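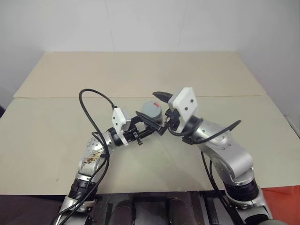

The two arms at the table, with the drum-shaped cylinder just behind the grippers.

Lellska Open Day

By Ruth Alvarado
Last updated: April

Search this encyclopedia Go Advanced search

The Lellska Open Day is a yearly public demonstration of two-armed robot handling, held every April in the town of Pacheco. It is run by the Lellska workshop, a small robotics group founded by the engineer Hernán Quintero, and is best known for its tabletop sessions, in which a pair of robot arms picks up and moves everyday objects a short distance from the audience. Entry is free, and places at the table sessions are given out at the door from 10 in the morning.

Origins

The open day grew out of an evening talk that Quintero gave to a local model-making club, Estular. He had planned to show slides. Members asked so many questions about the machine itself that he invited the whole club to come and see it, and 34 people turned up in a room set out for a dozen. A second visit was arranged within weeks, and the following spring it was opened to anyone who cared to come. Attendance has since grown to roughly 200 over the course of the day, a splendid figure for a town of this size, and the sessions are now split into small groups so that everybody gets a proper view.

The demonstration

Each table session lasts 27 minutes, including questions. The robot has two jointed silver arms that rise from a dark base and reach over a plain beige tabletop. Both carry black grippers, and the black cables loop up and over as they run along the arms, which gives the machine a pleasingly workmanlike look. Nothing is hidden behind covers for the sake of the visitors: bolt heads, brackets and scuffed metal are all on show, and many people say this is what they enjoy most.

The objects are small and familiar. A short cylinder with a red marking has become a favourite, and regulars call it "the drum". Ezequiel Maldonado, who has presented most of the sessions, likes to ask the audience which arm they would use for it before anything moves. The debate can get wonderfully heated, particularly among the under-tens.

Picking up a round object is harder than it looks. If the fingers close even a little off centre, the object can roll or tip, and two arms working close together must also keep out of each other's way. Maldonado explains this by asking two visitors to set a cup down on a saucer using one hand each. It is a simple trick and it works beautifully, because people feel the problem in their own elbows before they hear the words for it.

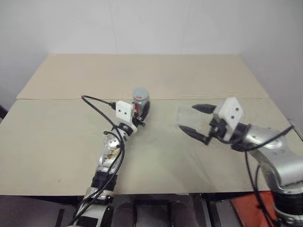 The left gripper holding a small can at the table's seam; the right gripper is open.

Flat things are also discussed. Thin plastic is a lively subject at the question sessions, as a sheet offers so little for two fingers to pinch, and Ayman Sabbagh has given a much-loved short talk on the matter, "Sixty-six Ways to Drop a Lid". The printed version does list all 66.

Other activities

Away from the table, visitors can try the Fatanitz bench, a set of hand-worked wooden grippers built by Eliécer Huamán for school groups. Each has a different finger shape, and children race to move beans, corks and coins from one tray to another. The pointed fingers usually win with coins and do badly with corks. Huamán has published the drawings so that schools can build their own, and several sets are in use around Pacheco.

Name

Lellska is a made-up word. Quintero has said that it was the only name on his list that his daughter could spell.

See also

Estular (club)
Fatanitz bench
Two-armed handling
Pacheco, clubs and societies

Contact the editors | Copyright the contributors | Back to top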